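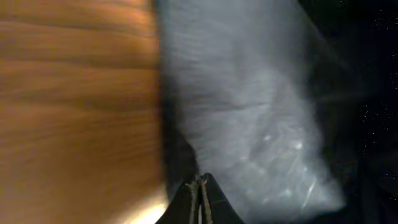 Does an afternoon shade cloth keep desert tomatoes setting fruit into the hot months? For a while – plants under cloth held fruit about two weeks longer than the open rows.

Home Papers Field Notes Contact

Research > Low Desert Gardening > Shade and Water

4. Results

4.2 Fruit set under shade

Counts run from May on, 124 plants, two sites (Mirklow and Nosmont). Open rows quit first. Shaded rows kept going, then dropped blossoms too once the nights stayed warm. Total fruit 1,485, almost 1,000 of it from under the cloth. Mirklow did better then Nosmont, likely the soil. Shetty ran the same layout at Wirkmont the season before and saw a smaller gap, but she watered at 5 a.m. and we watered in the evening, so not a clean comparison.

Figure 1. Wood surface and crumpled gray sheet, close view.

We lost 93 fruit to birds, all left in the totals. Mulch depth was not controled at Nosmont – some beds got topped up midseason, some didn't. Peppers were planted alongside but are reported separately in 4.3.

Filed under: Vegetables, Summer Heat, Shade Cloth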